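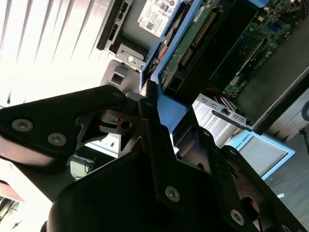

Issue 25, page 3

# How to clean the inside of a desktop computer

Dust comes into every desktop computer, also in a clean room. It sits on the fans and between the fins of the cooler, and after a year or two the machine becomes loud. You can clean it at home in one evening. I have followed the same order for many years on my own machines and on those of my neighbors in Pendik, and I write it down now because people keep asking me.

## What you need

- a Phillips screwdriver of middle size
- a soft paint brush, new, with no metal near the hairs if possible
- a can of compressed air (I buy Grillent, but any brand for electronics is fine)
- cotton swabs
- isopropyl alcohol, for sticky dirt only
- a small bowl for the screws
- your phone, to take pictures before you unplug something

Please do not use the household vacuum cleaner inside the case. The nozzle can build up static electricity, and it can also swallow a small jumper before you notice.

## Before you open the case

Shut down the computer in the normal way and wait until the fans stop. Turn off the switch at the back of the power supply, if there is one, and pull out the power cord. Then press the power button and hold it for a few seconds. This empties most of the charge that is left in the board.

Unplug everything else: monitor, keyboard, network, speakers. If you are not sure where a cable goes back, take a picture of the rear side first.

Put the case on a table with good light. A balcony or a garage is better than the living room, you will see why when the first dust cloud comes out. Do not work on a carpet.

## Opening

On most cases the side panel is held by two screws at the back. Remove them and slide the panel backward, then lift it. Some older office models have a latch or a lever instead. If the panel does not move, do not use force – look again for one more screw, often it is hidden under a sticker.

Touch a bare metal part of the case with your hand before you touch any component, and repeat this each time you come back to the table.

## Removing the dust

1. Begin at the top and go down, so the dust falls on parts that you did not clean yet.
2. Loosen the dust on the board with the dry brush. Use light strokes, and hold the brush flat near the small parts.
3. Hold the fan blades with one finger before you use the air. A fan that is blown too fast can damage its bearing.
4. Blow in short bursts, with the can upright. If you turn it upside down, cold liquid comes out.
5. Clean the cooler of the processor from two sides. The dust between the fan and the fins is usually like felt, and one side alone will not push it out.
6. Blow through the power supply from the outside. Never open it. It can keep a dangerous voltage even when it is unplugged.
7. Wash the dust filters with plain water, if your case has them, and let them dry completely. I leave mine overnight.

For the fan blades I use a cotton swab with a little alcohol. They collect a gray, greasy layer, especially if somebody smokes or if the kitchen is near.

## Checking the connectors

While the case is open, look at each connector and press it gently. The memory modules should sit level, with the clips closed. If you want to clean around the drives, check first how they are fixed. Some are in a plastic frame which you squeeze and pull, others have screws from both sides.

Look also at the cables. A cable that touches a fan makes a ticking noise, and many people think the fan is broken. Tie it back with a Velcro strip. I do not like the plastic ties very much, they must be cut every time.

If the processor cooler moved or was taken off, the thermal paste must be renewed before you start the computer. It is a separate job and I will describe it in the October issue.

## Closing and first start

Count the screws in the bowl. Put the panel on, connect only the power, monitor and keyboard, and start. If everything is normal, shut down again and connect the rest.

When there is no picture, in most cases a memory module or the graphics card is not fully in its slot. Pull the cord, open again, and press them in with even pressure. If one fan does not turn, see if its plug is back on the board.

It helps to write down the fan speed before and after. My old Olmedo tower was idling at 854 rpm on the rear fan after the last cleaning, and I could sleep in the same room with it again.

## How often

Once a year is enough for most homes. With pets, or with the case standing on the floor, I would do it two times. The filters can be washed more often, it takes only a few minutes and you do not need to open anything on most models.

Last changed: 2024-08-11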